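Open workshop at Dralby: a visit report
01/05/2022

I had been meaning to get over to Dralby since March, when a member of our own club came back saying the people there were building robot equipment in a shared workshop and were happy to be asked about it. It is 40 minutes from Womdale by the slow road. Parking is behind the building and free, but the entrance is at the side and poorly signed, so I went round twice.

The workshop rents two rooms and a store. The front room is general purpose: benches, a pillar drill, a small lathe that was under a sheet on the day, and a wall of labelled drawers. The back room belongs to the robot build, which the members call Gallico. Blagoje Atanasov runs it and did most of the talking. He worked on packaging lines before he retired and he explains things in a sensible order.

Gallico is a table-top handling project. The task they have settled on is putting a phone case into a clear plastic tray and taking it out again. It sounds dull, and Blagoje said so himself, but a flat black thing in a see-through tray is awkward for a machine. The grippers are made so that a person can hold them and do the job by hand first, and the same pattern of finger is used on the arm.
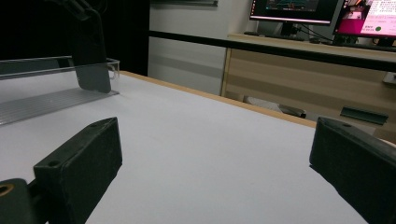 How much has the build cost so far? The members have spent £2,667 between them, most of it on the arm, which was bought second-hand, and on motors.

That figure leaves out the computers, which people brought from home, and the tools, which belong to the workshop. A local supplier, Nanayakkara, let them have offcuts of aluminium section at scrap price. Blagoje keeps the receipts in a ring binder and passed it round. I noted that the fingers had been redrawn several times and that each new pair is printed overnight in the front room. The first ones were too narrow at the tip and let the case twist. The current ones have a flat pad and are better, though he would like a softer facing on them and has not yet found a glue that holds it.

We then talked about practice runs. They had logged 247 by the morning of my visit and want 300 before they change anything else. Each run is written up in one line with the start time, who did it and whether the case was dropped. Drops are kept in the log and marked with a D. I asked whether different people handle the case differently and he said very much so - he could pick out his own runs without looking at the initials, as he is slower at the start and hurries the end.

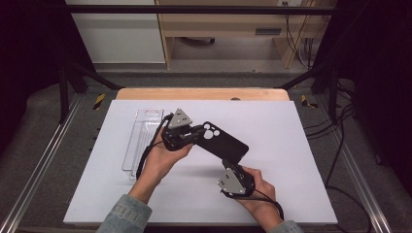
The rule for new members is that they do ten runs with someone beside them before their own are added to the log. Sessions are kept to an hour. Longer than that and the wrists start to ache, and the runs get careless.

There were a few things I would take back to our club. Cables are their main nuisance and they have tried clips, sleeves and an overhead hook without being pleased with any of them. Lighting took them a long while too. A change of lamp in the winter upset the results for a fortnight before they traced it, and the lamp settings are now written on a card by the door. They also lost some weeks to a loose screw in the arm's mounting plate, so the plate is checked at the start of every session.

Tea and biscuits were in the front room at three. I spoke to two younger members who are writing the software and want to move the whole thing to a smaller computer, which Blagoje is against until the 300 are done.

Visitors are welcome on open days without booking. For the back room it is best to ring first, as only four people fit in comfortably. We have asked them to come to Womdale in return and will put the date in the newsletter once it is fixed.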